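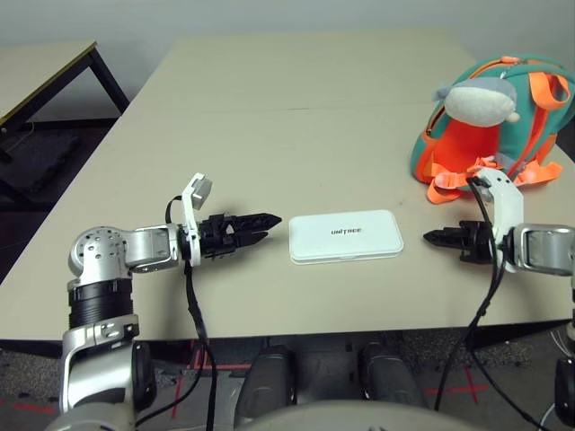 Filed under: Methods / Manipulation

3.2 Cell setup and upkeep

The Mulligan cell uses two arms over a beige table, each with its own black gripper. Tape marks on the floor give the base position, and we check it before every block of 30 trials. 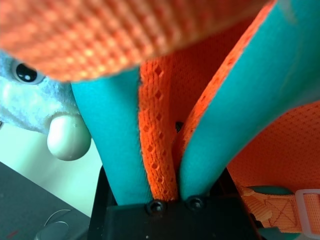

Figure 4. Wrist view with the teal fingers closed on orange webbing.

Fingers are held to the gripper base by screws — we retighten these every 17 blocks and replace the pads at 2000 grasps. One pad came off early, at 1081, with a torn edge. Wrist cameras are realigned after any pad change.

2 comments

Which thread locker do you use on the finger screws?

We run the same check in March and find the base has always crept a little.

Shares: 17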